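Support Ticket 234: Walking controller comparison, simulated living room
Project: Jania
Opened by: Chia-jung Tsang, Evaluation Group
Assigned to: Sixten Lie, Controls Support
Copied: Shu-fen Tseng, Hui-mei Man
Opened: 1 September 2021
Priority: Normal
Status: Closed, with one item carried forward

Subject of the request

The Evaluation Group is comparing two walking controllers, Mernness and Gwynne, on the same simulated humanoid model. Both are to be run in the living room environment, on a path across the parquet toward the wide opening in the white wall. The requester reports that Mernness completes the path and that Gwynne stops before the opening in most runs. The requester asks Controls Support to determine whether the fault lies in the controller, in the environment file or in the way the two are connected, as the comparison cannot be reported until this is known.

Environment as supplied

The room file is the furnished version released to all groups in July. Blue sofas stand to the left of the walking area and a blue loveseat to the right. A gray unit stands behind the robot in the middle of the room. The floor carries a high-gloss finish, and the reflections are rendered at full quality. No changes to furniture positions were made by the requester.
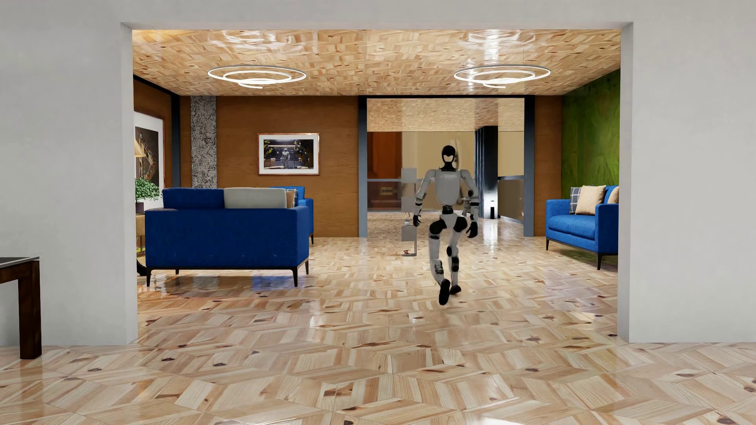 Entry 1, Sixten Lie

The run folders for both controllers have been received. Gwynne was given 11 runs and Mernness the same number. The start position, the robot model and the random seeds match in the two sets. The time step does not. Mernness was run at the rate set in the project file, and Gwynne was run at its own default, which is slower. The requester is asked to repeat the Gwynne runs at the project rate before any further work is done.

Entry 2, Chia-jung Tsang

The runs have been repeated as instructed. Gwynne now reaches the opening more often, but it still stops in four of the 11 runs. The stop comes without a fall. The log shows the message "support foot not confirmed" and the controller then holds its last pose until the run times out.

Entry 3, Sixten Lie

The message indicates that the controller did not receive a contact signal for the planted foot within the time allowed. Two causes are possible. The first is a contact threshold set too high for this floor. The second is a delay in the Plekadari bridge, which passes contact data from the simulator to the controller. Mernness does not use the bridge, so its results cannot rule out the second cause.

The requester is asked to carry out the following:

1. Record contact force for each foot separately, for the full length of the run.
2. Save a still from the fixed viewpoint in the front room when either leg is raised.
3. Leave the floor friction unchanged. The gloss setting affects the rendering only and should also be left as it is.

Entry 4, Chia-jung Tsang

The force records have been uploaded. In the stopped runs, the force on the planted foot rises as expected, but the controller log shows the signal arriving late. The stills agree with the force records as to which foot is carrying the load. 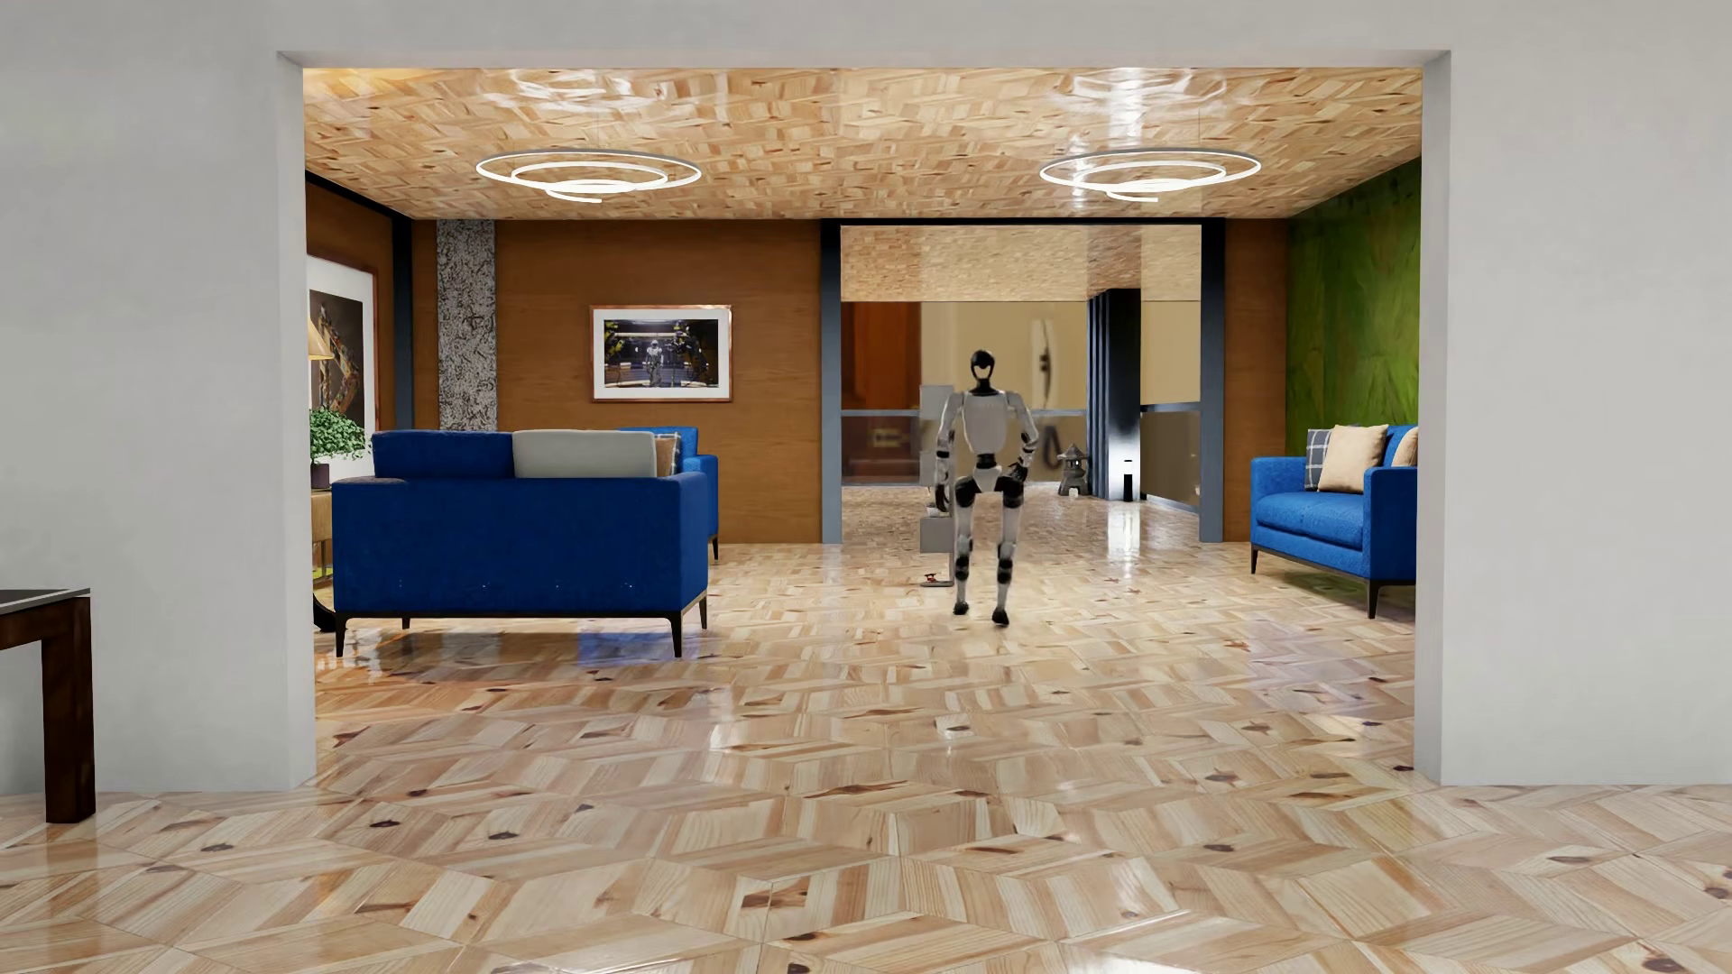

The delay is largest when the camera stream and the contact data are sent over the same channel. With the camera stream turned off, Gwynne completed all 11 runs. With the stream restored, the stops returned.

Entry 5, Shu-fen Tseng

The bridge settings have been reviewed. The queue length was set to 700 messages and contact data was given no priority over images. Contact data has been moved to a separate channel with a queue length of one. The camera stream remains on its original channel. The revised settings file has been placed in the Jania shared folder and replaces the earlier file for all users of the bridge.

Entry 6, Chia-jung Tsang

Gwynne was run again with the revised settings and the camera stream on. No stops were recorded in more than 101 runs. The Mernness runs have not been repeated, as that controller does not use the bridge.

Resolution

The stops were caused by late contact data in the Plekadari bridge. Neither controller was at fault, and the environment file requires no change. The earlier Gwynne results should be withdrawn from the comparison and replaced with those from Entry 6.

Item carried forward

Hui-mei Man has asked that the time step be checked automatically when a run begins, so that a mismatch is reported before results are saved. The request has been passed to Jui-lin Fung and will be handled under a separate ticket.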